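Desk and work surface checklist, with my comments
Room: the back study, Clitodley
Filled in by: Hanna Michalski
Copy to: Edmund Nowicki
Day: Tuesday, started before lunch

Edmund asked for the short form this time and I'm afraid he's getting the long one again. I've stuck to the usual order (surface, edges, legs, floor, everything else) and put my remarks under each line where I had any. Where I just write OK, it's OK!

Surface first, with the blue cloth:
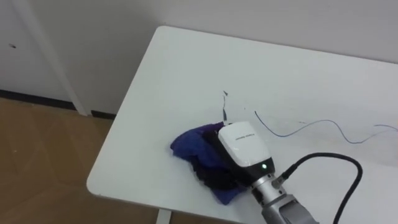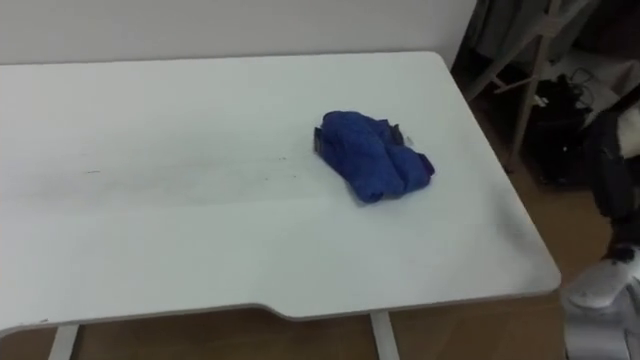
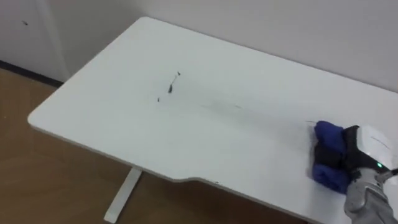
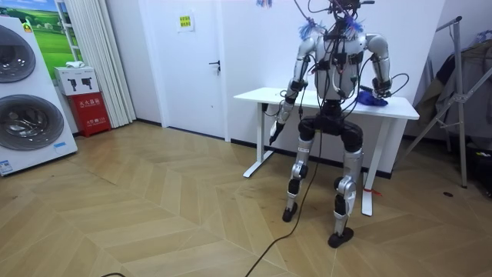
White desk and blue cloth, all four views. The marks I go on about in items 1 and 2 are in the second and third.

PART A. THE TOP

1. Surface free of marks and residue
NOT YET. There's a faint gray streak going sideways across the middle, with little dark specks in it. It looks to me like something got dragged along the top, but I wasn't there, so I'm only guessing. There's also a short dark mark that's a good bit stronger than the rest, thin and slanted, with a small speck near it. Those are the ones I'd go after first.

2. Corners and ends clean
NOT YET. One rounded corner has a darker grayish smudge near it, and you'd miss it completely if you only looked at the middle (I have done exactly that on other desks). The rest of the white is nice and plain.

3. Surface free of scratches, chips, lifting
Left open. I can't tell a scratch from a smear until the smear is off, and I'm not going to tick a box on a hunch. Wipe, dry, look again with the lamp held low to one side, and then run a fingernail over whatever is still showing. If the nail catches, write it down as damage. If it doesn't, go round again with the cloth.

4. Cloth suitable for the surface
OK. Blue one, soft, big enough to fold over into a decent pad. I like these on matte white tops, which show everything and do not forgive a scratchy sponge. Please fold it flat before the next pass, though — a bunched cloth only touches in a few places and you end up drawing stripes.

5. Cloth clean before use
Check both sides, every time. Shake it out, look for grit, turn it to a fresh side. I put this on the form after the Bittencourt office, where we spent a whole morning moving the same dirt from one end of a table to the other.

6. Cleaning product labeled and suitable
OK. We're on the Plomania spray, bottle 2 from the shelf, label still readable. Spray the cloth, please, and go easy on it. I would rather do three light wipes than one soaking one, especially along the edge band.

PART B. EDGES AND SHAPE

7. Edge band stuck down all the way along
Pressed with a thumb along the front and both ends. No lifting, no sharp bits. OK.

8. Front cutout smooth where a person sits
OK, and a good shape for it too, a nice shallow curve. Whoever sits here will have their wrists and sleeves on that part all day, so give it its own wipe at the end. It gets skipped because everybody leans right over it.

9. Corners safe
Rounded. OK. I have walked into enough square ones to be grateful.

PART C. LEGS AND STANDING

10. Legs upright, desk doesn't rock
Pushed down on each corner in turn and gave it a shove from the side. Steady. OK.

11. Desk tag matches the list
Tag 3364, and the list says 3364. (Last time the list said Jeven and nothing else, no number at all, so this is progress.)

12. Height right for the user
Leave for Edmund. He has the sheet with the measurements and I have the opinions.

PART D. FLOOR AND SURROUNDINGS

13. Floor clear of trip hazards
Walk all the way round before you start, and keep any cables away from where feet go. Same again when you finish, in case something has slid off the desk while you were busy with the top.

14. Floor dry
It's a wood-look floor, warm brown, very pretty and slippery when you drip on it. Dry any spots right away. OK when I checked.

15. Drying rack
There's a light-colored one standing behind the desk with something dark gray hung on it. The rack stands fine. I'd still like it moved along the wall a little so damp laundry isn't hanging right by a work surface. Not a fail, just a wish.

16. Wall behind desk
Off-white, plain, OK. Don't spray toward it.

PART E. RESULT

Passed with two items to redo (1 and 2) and one left open (3). None of this stops the desk from being used — it's dirt, and I wouldn't hold a room up over dirt. Recheck at 3:30 with the lamp, and I'll initial the three lines then.

Edmund, if the slanted mark is still there after the second go, leave it alone and call me on extension 110 before you try anything stronger. I mean it about the stronger stuff!

H.M.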